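Teaching by hand: notes from the wall finishing bench

From the Plendari members' newsletter, 31 August 2025

Quick one this time as I'm writing between sessions and the battery charger is beeping at me. A few people asked at the last open evening what the "wall job" is and why it's taking so long. So, an update.

Short version: we're teaching a robot to patch and smooth small defects in plaster and painted board. Scuffs, hairline cracks, nail pops, that sort of thing. Not whole rooms. Small repairs, one at a time, the stuff a painter does in the last hour of a job with a bad back and a dry filling knife.

We've collected 376 demos as of this morning. Target for this round is 535. Ezekiel Nguyen-Tran did the bulk of them and would like everyone to know his right wrist is fine now, thanks.

How we got here, for the newer folks. In January we were doing everything by remote control. Leader arm on the desk, follower arm at the wall, one person driving. It worked ok for picking things up and putting them down. For anything that touches a wall it was miserable. You can't feel the surface. You push until the video tells you you're pushing, and by then the knife has dug a groove. Alois Fuchs, who plastered for a living before he ever came near this place, tried the leader arm for one afternoon and gave it back. He said it was like buttering bread with oven mitts on. We have maybe a couple dozen usable demos from that whole stretch and I wouldn't bet on those.

So now it's hand-held. Same style of gripper the arm will use, camera on it, you carry it up to the wall and do the job yourself. Alois got the hang of it in one morning. His first good batch was better than a month of ours, and he talked the whole way through it.

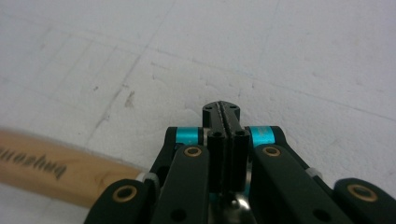 Pressure is still the big headache. The camera doesn't know how hard you lean. A light pass and a heavy pass can look nearly the same on video, and the difference is the entire job. Pieter Venter has been after us to add a force sensor behind the jaws and he's probably right, but it means reprinting half the linkage and redoing the calibration, so not this round. For now we're doing it by approach angle and speed and hoping the arm's own compliance covers the rest. On the test board it mostly does. On the real wall, mixed. I'll say more when I have more.

Second headache, light. White on white. A hairline crack shows up beautifully with a lamp off to the side and vanishes completely with the lamp behind you. We lost a whole set in the spring that way, the model had learned to go for the shadow and not the crack. Move the lamp, robot goes for a different bit of wall, very confident about it too. Now we shift the lamp every few demos and write down where it was. Please keep doing this. I know it's boring. If the log sheet has a blank in the lamp column the demo gets tossed, no arguments.

Third thing is grip slip. When the tool handle shifts in the jaws mid stroke, you correct for it with your wrist without noticing, and the robot has no idea why you just did that. We don't throw these out anymore. Armindo Figueiredo went back through the older batches and found the recoveries were some of the most useful clips we had, as long as the slip was visible on camera. So if it slips, keep going, fix it the way you naturally would, and mark it on the sheet with an S. If it slips and you drop the tool, mark it D and start over.

How to do a session, since the sheet on the door is out of date (I will replace it, I keep saying that):

Clean the jaws and check the pivots move freely. Dried filler in there is the number one reason for a bad session.

Run the calibration wave. Slow figure eight, full open and full close, then start.

Begin every demo an arm's length back from the wall. Not already touching it. We had a run of demos from Rafferty Van Dusen that all started in contact and they had to be trimmed and then mostly binned. Sorry Rafferty. Nice strokes though.

One defect per demo. If you see another one right next to it and your fingers itch, leave it.

Go at a normal pace. People slow way down when they know they're being recorded and the robot ends up moving like it's underwater. Alois works fast and his are the ones that train best, so.

Keep your free hand out of view if you can manage it. The arm doesn't have one.

End with the tool lifted clear and hold for a beat. Then stop the recording. Don't stop it on the way down.

Sixteen demos is a sensible session. After that people get sloppy, me included. Take a break, have a coffe, come back or don't.

On the remote control side, we haven't dropped it completely. We kept the leader arm for corrections. The way it goes now: policy runs on its own, somebody watches with a hand on the leader, and when it starts to go wrong you take over and bring it back. Those takeovers get saved and go into the next training run. It's a lot less tiring than driving the whole thing, and you only need to be good at the rescue part. We've done 3 evenings of this so far. First evening was nearly all takeovers. Last one had long stretches where Ezekiel just stood there looking nervous.

Where it stands today — on the practice board it will find a scuff, approach square, and make a decent smoothing pass more often than not. Cracks it's weaker at, particularly long diagonal ones where you need two or three strokes that overlap. It does the first stroke and then kind of wanders off. I think that's on us, we have far too few multi stroke demos and the ones we have are all Alois, who is left handed. So for the last stretch I want long cracks and I want them from right handed people. You know who you are.

Software notes, briefly. We've moved the syncing over to Brultalance, which Armindo set up, and uploads no longer need me sitting there. The old Mocanu folder is read only now. Don't put anything new in it, it will look like it worked and it won't have. If you recorded something last month and can't find it, check there first and then ask Armindo. Please name sessions with your initials and the wall panel number. "test", "test2" and "test final" all exist already, twice.

Also Plevix is the name of the practice wall, in case you've seen it on the sheets and wondered. Don't ask, it was on the crate the boards came in and it stuck. Panels get re-skimmed when they're too beat up to use, and Alois would like some help with that because at the moment it's just him and a bucket.

What I need from members, then. People with steady hands and an hour or so to spare, no plastering experience required, in fact a few beginers would be useful so we get some variety in how the tool is held. Somebody willing to watch clips and tag where each stroke starts and ends. It's dull but you can do it from home with the radio on. And whoever borrowed the small side lamp, could we have it back, the big one gets too hot to move around.

Next update when we hit the 535 or when something breaks. Pieter has the key to the bench cabinet while I'm away, spare jaw parts are in the second drawer, left side, under the sandpaper.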